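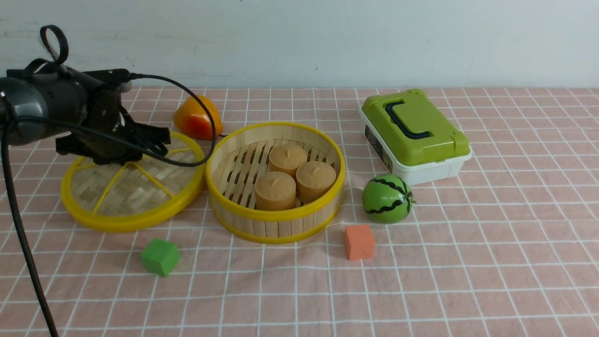

4.2 Gripper comparison on the steamer task

Figure 3. Table layout for the steamer task, head camera view. The arm is above the lid, with three buns in the basket and the remaining objects left on the cloth.

We compared two grippers on the same arm and with the same controller. The first, the Okoveck, has jointed fingers. The second, the Monby, is a parallel-jaw gripper with flat rubber pads. The task has two parts: pick up the steamer lid from the table, then set it on the basket so that the rim is seated all the way around. The lid was chosen because it is wide, flat and light, and the fingers have to get under or around a thin rim that lies close to the cloth.

Each gripper was run for 288 trials. Before every trial the operator moved the lid to a new position within reach and left the basket near the center of the table. The foam cubes, the toy pepper, the toy watermelon and the storage box with the green lid stayed on the table as distractors. A trial ended when the lid was seated, when it was dropped, or when the time limit passed. Bumping a bun out of the basket also ended the trial and was scored as a failure.

The Okoveck completed 238 trials and the Monby 215. Most of the difference came from the pick. The jaws of the Monby tended to push the lid along the cloth before closing, and the lid then met the side of the basket and tipped. The jointed fingers could close on the rim from a higher starting pose, so contact with the cloth was lighter. Placement was similar for the two once the lid was in the air.

Cable routing affected the results more than we expected. In 8 of the Okoveck trials the thin cable from the top of the arm caught on the toy pepper during the move to the basket. We counted these as failures and did not repeat them. The Monby uses a shorter cable and had no such cases.

Both grippers were driven by the Bernness controller with the gains given in Section 3. We did not retune between grippers. A separate set of gains for the Monby might reduce the pushing during the pick, and we return to this in Section 5 together with the wrist camera tests.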